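The first thing Conceição Esteves did when the robot arms arrived at Skokcombe was ask where her chair was going. "I'd had that spot by the window for 7 years," she says, laughing. "They could have the headphones. They weren't having my window."

She kept it. Skokcombe refurbishes returned audio gear, and on a busy day 200 items come through the returns room at Turnenness. Until October every one was picked up, turned over, untangled and sorted by hand before a repair even began. Now a pair of arms is learning the handling part of the job, and I loved hearing how much thought the bench staff have put into teaching them. 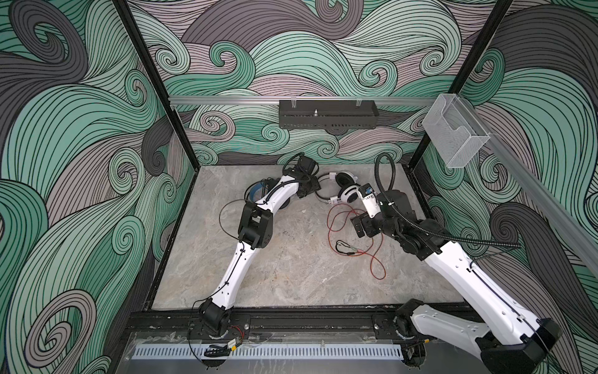 Nayara Marinho was less sure at the start, and says she spent the first fortnight expecting to hear that her hours were being cut. They weren't, but she wishes somebody had told her so on day one. What she has now is more time on repairs and fewer evenings with sore thumbs. She does miss the chatter at the old sorting table, where four of them used to sit together.

Esteves misses it too, and they've moved the tea break so that everybody still gets it at once. Her own day has changed more than she expected. She used to sort all morning. These days she sets jobs up, watches how they go and writes down what went wrong, in a notebook that's already half full.

"Cables are the devil," she says. "You and I don't think about a cable, we just sort of shake it out. Try explaining that shake to somebody who's never had a wrist!"

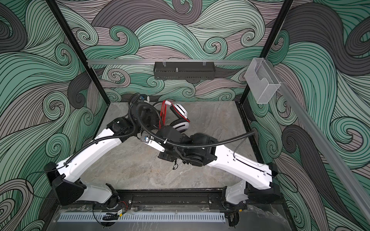

It's this knowledge that the company has started paying for, and quite right too. Anyone who trains on the cell moves up a grade, and some 40 hours of practice are done in work time – something Esteves argued for herself. Her old colleagues at Lynch have been ringing to ask how she managed it.

Would she go back to the way it was? She thinks about it for a good while.

"For the company, maybe. For the sorting, no. I like coming in and not knowing what the day's puzzle is. And I've still got my window."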